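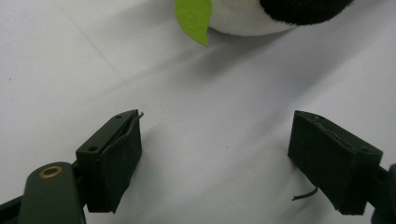 Attempt 14

Eoin Ní Chonaill squeezed the lever and the foam pads closed on air. She let them open, then moved toward the plush toy on the white sheet.

"Slower," said Foley, reading the log. "It copies your hesitation too."

"Then it can hesitate."

She aimed for the white fabric, clear of the green felt. Attempt 8 had gone for the felt, and Rimside had rejected it. The contract called for 3000 accepted grasps by June.

She held her breath and squeezed.

"Logged," Foley said. "Reset."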